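From: Jean Ritchie
Subject: Re: [gears] what do you put under small parts?

Marina Nikolaidis wrote:
> Do you all work on bare floor? I dropped a spur gear in September and I'm still looking for it.

Oh Marina, been there!! I switched to fabric and I'm never going back. Dark gray, big enough to cover most of the floor, so a silver gear shows right up on it.
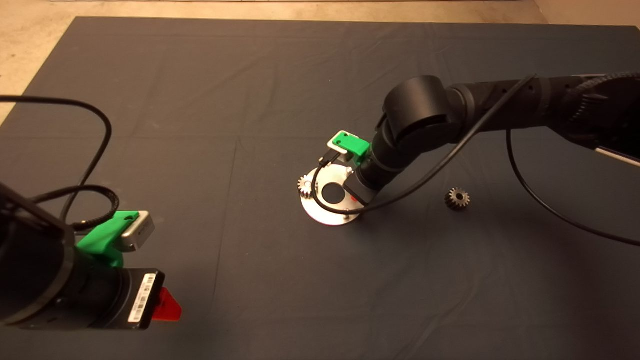

I paid $25 for mine at Piria (the fold creases never did come out, and I've quit caring). Pins don't roll nearly as far as they did on the bare floor, and when I'm done I just pick up a side and everything slides to the middle. Do check the wrinkles before you shake it out, though - I lost 4 washers that way.
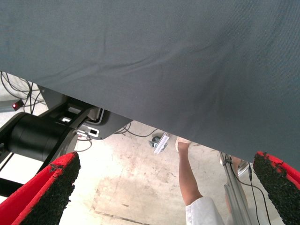

Marina wrote back off-list that she'd tried an old bedsheet and the lint got into everything, so go for a tight weave if you can find one.

Jean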